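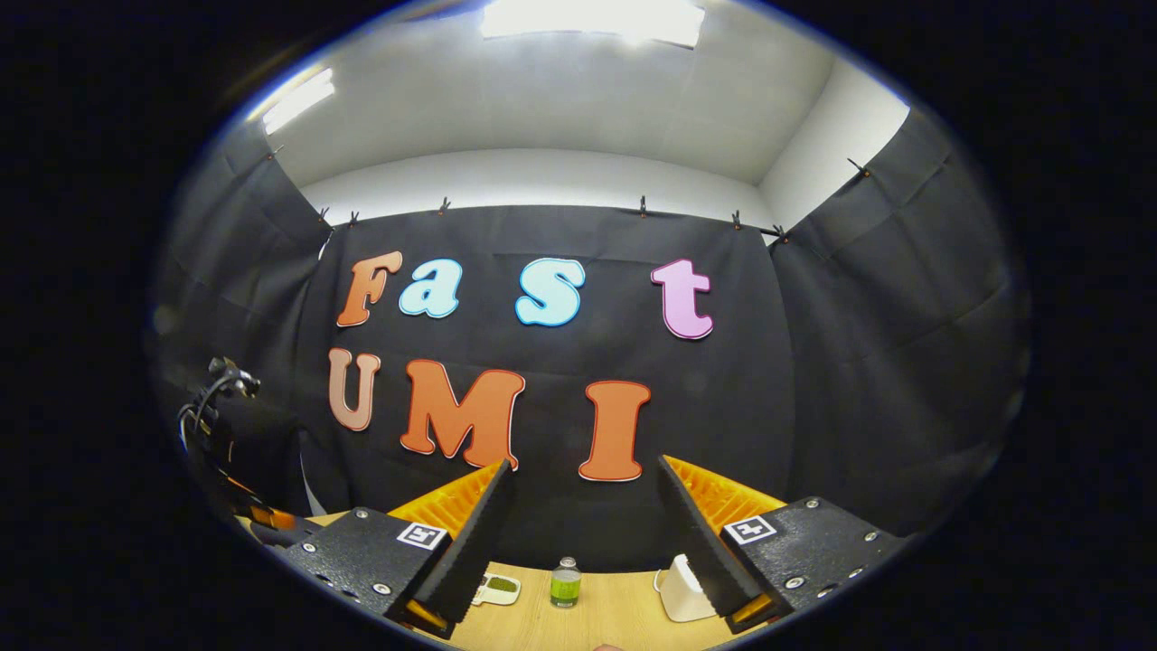 Foam letters against a black fabric backdrop.

Washolm extends foam drop-off to all 17 collection points

8/23/22

Print this article | E-mail this article

Washolm will accept clean plastic foam at all 17 of its public collection points from the start of next month, the city's waste department announced. The service has so far been limited to two sites, both on the east side, where a trial opened in July.

The trial brought in 1,380 pounds of material. According to the department, 88 percent of that weight was suitable for processing. The remainder was rejected, mostly for food residue, adhesive tape or fabric covers that had been left attached.

Three categories will be accepted: rigid white packing foam, flexible polyethylene foam of the type used for protective inserts, and EVA foam sheet, which is common in craft lettering, play mats and exercise flooring. Each category has its own bin. Upholstery foam, spray foam and building insulation are excluded and should go to the bulky waste counter as before.

Luuk Jansen, who manages materials recovery for the department, said separation at the point of drop-off is the main condition for keeping the service open. "The three types melt at different temperatures and go to different buyers. A mixed bin has to be sorted by hand, and past a certain level of mixing the load has no value."

Rigid foam will be compacted at the Rolis transfer station, where a screw compactor was installed before the trial. The machine reduces loose foam to dense blocks that can be stacked on standard pallets. Flexible polyethylene will be baled at the same site. EVA cannot be handled on either line and will be shipped uncompacted to Cindell, a regional processor that grinds it into granules for use in underlay.

Transport is the largest cost in the program. Foam occupies a great deal of truck space for its weight, and collection rounds will therefore be triggered by bin level instead of a fixed schedule. Staff at each site will report fill levels at closing time. The hauling contract has been awarded to Zacharopoulos, which already carries cardboard and mixed metals for the city.

Residents are asked to remove tape, labels and staples and to break large pieces down to fit the bin opening. Pieces with paint or glue over most of the surface will be refused. Small amounts of printed marking are acceptable. Bags are not required, and foam brought in bags must be emptied out at the bin.

Businesses may use the sites for loads that fit in a passenger car. Larger quantities must be booked directly with Rolis and will be charged by volume. The department has not yet published the rate.

Opening hours at the collection points are unchanged.

Shares: 2 | Comments: 0

This site uses cookies to measure traffic and remember your settings. By continuing to browse you accept their use.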